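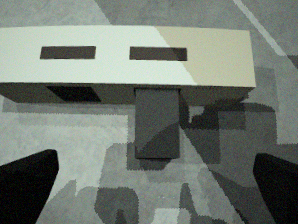 Rules for running a manipulation benchmark in simulation, a thread. I have broken all of them, some before lunch.

Write down what counts as a success before you run anything. Not during. Definitely not while watching a rollout you've grown fond of.

Our old definition was "block handled correctly." Brenda Vergara and I scored the same batch separately and disagreed so much we checked whether we'd opened the same folder. We had.

The new definition is a paragraph long and has a tolerance in it. It is terrible reading. We now agree.

Freeze the scene file. If you nudge a light so the shadows look nicer, congratulations, you have a new scene and it gets a new version number. Yes, even if "it's just a light." The policy looks at pixels. Shadows are pixels.

Same goes for shadow resolution. Stair-stepped shadows on a gray floor are ugly and I have made my peace with them. Ugly and identical every run beats pretty and different on Rostyslav's machine.

Log the seed. Log it in the results file, next to the result. Ours lived in a chat message for most of November. The seed was 2087 and I will apparently carry it to my grave.

Report every trial. Our last set was 84. If two crashed on load, the report says 84 started and two crashed. It does not say 82 with a confident little percentage next to it.

Related: "we excluded outliers" is a sentence that needs a second sentence.

Don't tune on the test scenes. Everyone agrees with this one out loud. Then somebody peeks at the failures "for intuition" and by evening there's a new gripper offset in the config. Our test scenes now sit in a folder only Piyumi Nanayakkara can open, and she is not moved by charm. I tried some.

Name things so a stranger can tell them apart. We have a scene called Butmont and another called Butmont_new. Butmont_new is older. I've been asked to stop bringing this up.

Check collision geometry separately from what gets rendered. A slot can look open to the camera and be solid as a brick to the physics engine. Turn on the collision overlay and look at it with your own eyes before you write three paragraphs on why the policy "hesitates."

And say "in simulation" in the title. The title, please — a footnote on page nine doesn't count. Pascual Retamal sends drafts back unread if it's missing, and he has sent two of mine back.

Full checklist is going in the Kedelden repo once Piyumi has reviewed it. She's on item four. There are comments.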